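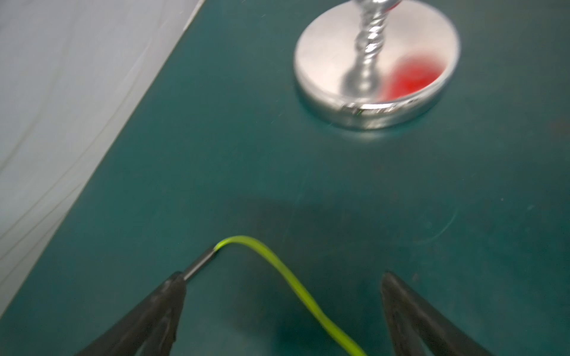 I have worked at the bench end of a rental and event supply business in Malden for going on 28 years, long enough that my hands do certain jobs before my head gets there. Untangling cords is one of them. When a wedding or a trade show comes back to us, it comes back in crates, and whatever went out neatly comes home in a heap: glasses, mugs, stands, lights, and always, always the wires. Somebody has to sit down and sort that heap out, and for most of my working life that somebody was me and whoever was unlucky enough to be sharing my bench.

So I have feelings about the pair of arms we got last spring, and they are not the simple feelings people expect me to have. My sister thinks I should be furious. My nephew thinks I should be thrilled. I'm mostly curious, and a little protective, and on some afternoons plain tired of being asked.

The arms do cable work, or they are learning to. Our sister shop in Prollitz had a pair before we did, and what they told us over the phone was to be patient, which I took as advice about the machine. I now think it was advice about each other. A cord is a miserable thing to pick up. It bends where you don't want it to, it slides under its neighbor, and the end you need is usually the one at the bottom. I never knew I knew any of this until I had to say it out loud to the young technician who sets the jobs up. She asked me how I choose which end to pull first, and I stood there for a good minute with my mouth open. Then I sat down and did it slowly while she wrote things on a pad.

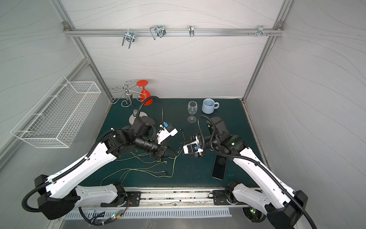 Two arms and one tangle of yellow-green cable, with the glassware standing at the back of the mat.

That afternoon is the reason I'm writing. It was the first time in all those years that anybody at work had treated untangling as something a person could be good at. It was never on a job description. It was what you did between the things that were on it. And I wonder how many people in other buildings are carrying around a skill like that, one that gets noticed for the first time in the same month a machine shows up to try it.

I don't want to be sour about this, because there is a lot to like. My wrists are better. Our bench crew of 25 used to trade off the cord crates like a bad cold, and there was grumbling every November when the holiday orders started coming back - 227 crates last year, and I believe I opened half of them myself! If the arms can take even a slice of that, I'll bring them a cake.

But I'd ask the people upstairs to think about the slack time, too. The cord bench was where new hires sat for their first weeks, next to somebody older, with their hands busy and their mouths free. You learned which customers were hard on the equipment, which driver to call, where to get lunch. I learned about Piras, the old warehouse, that way, and about how the glass racks ought to be packed, and a fair amount about other people's divorces. Nobody scheduled any of it. If the dull job goes away, the talk that came along with it needs somewhere else to live, and I haven't heard anyone mention it in a meeting yet.

I'd also like the teaching to count. I spend about 40 minutes of a shift now showing, explaining, and starting over, and on the time sheet it still goes down as sorting. The folks at our Casia branch have a separate line for it, with a bit more pay attached, and it seems to me a decent and fairly cheap way of saying that the know-how came from somewhere.

As for me, I've got a few years left and I plan to spend them at the same bench, on the same stool with the bad leg. The technician has promised to ask me about wineglasses next. I've already started paying attention to how I hold them.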